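My Kitchen Table Project: Where Should Everything Go?

For my household design class we had to pick one small area and plan it so a person could set up breakfast or clear away dinner without walking back and forth. I picked a single table. It sounded like the easy option, and then I spent most of June moving a plate rack three inches at a time.

My rule was that everything had to fit on one white table with a big brown mat on it. The mat marks the "busy" area, and things that stay put are allowed to hang over its edges. My budget was 1,000 crowns, of which I spent 860, mostly at Robles (the secondhand place behind the station, they're great!).

Starting with the back of the table

I put the tall and heavy things along the back first. The toaster oven went on the left by the outlet, with its door facing the middle so you can open it from where you stand. The plate rack went back right. My plates are all different colors — I wanted to be able to say "pass me the yellow one" and have it mean something. The biggest one goes at the rear so it doesn't hide the others, and the service bell sits between the oven and the rack, for calling people to eat.
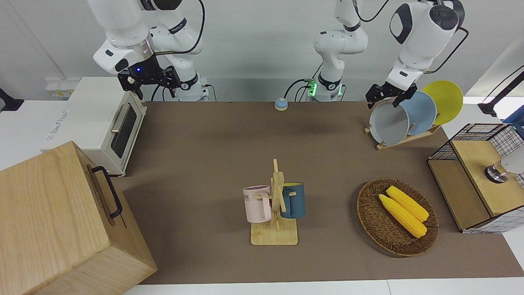 Vsevolod Harasym wondered why the rack wasn't closer to the front, if plates are the thing you grab most. Fair point, and I tried it that way for two days. The trouble was that I kept reaching over the plates to get at everything else, and I knocked one over twice. At the back you reach a little farther, but the front stays free for the actual cooking and serving. He still thinks I'm wrong, so I'm noting it down as an open question.

The drawer box problem

Next came storage. I had a light wooden drawer box with a black handle and a flat off-white cabinet with a drawer of its own. Both are really useful and both are annoying, for the same reason: a drawer needs empty space in front of it. My first sketch (I called it plan Sonda, after my cat) had them facing each other and you couldn't open both at once. Oops.

So I turned both fronts in toward the mat and moved them to one side. I let the wooden one sit half on the mat and half off, which gave me back a good bit of room in the middle. A shallow dish could then go across from them, for rings and keys and whatever else is in your pockets when you start cooking.
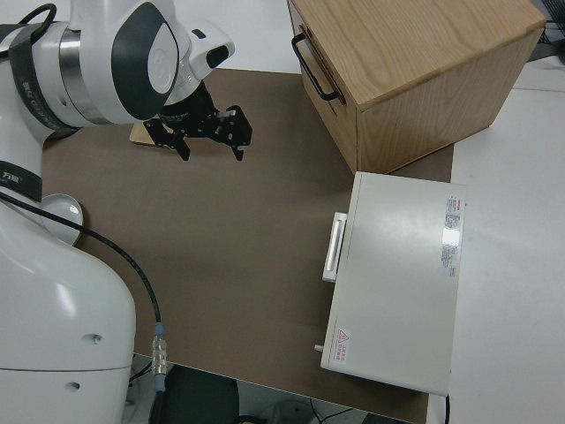
Mugs and the food basket

I went back and forth on the mugs. A shelf would have been neater, but a mug tree takes up so little space and you can pick a mug without moving another one. I only hung two, a pink one and a dark blue-gray one. More than that and they'd start bumping into each other, I think.

The wicker basket is my favorite part. It's for food that's waiting its turn, and corn fits in it nicely if you lay the cobs side by side. I put it to the right of the mug tree, toward the front, where you can reach it first. 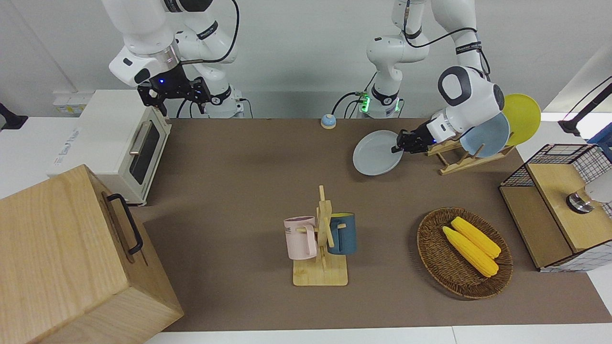

I also timed myself putting everything away with the old layout and the new one. The new one was faster, but I'd practiced by then, so I don't trust that result very much. Ivan Pylypenko tried it cold and needed to ask me where the bell went, and nothing else, which made me happier than the timing did.

If I did it again I'd measure the drawers pulled all the way out before drawing anything, and I'd try the rack on the left with the oven on the right. I'd also like something under the plate rack to catch drips. I haven't found a tray that's narrow enough yet, but Robles gets new stuff in all the time, so I'll keep looking.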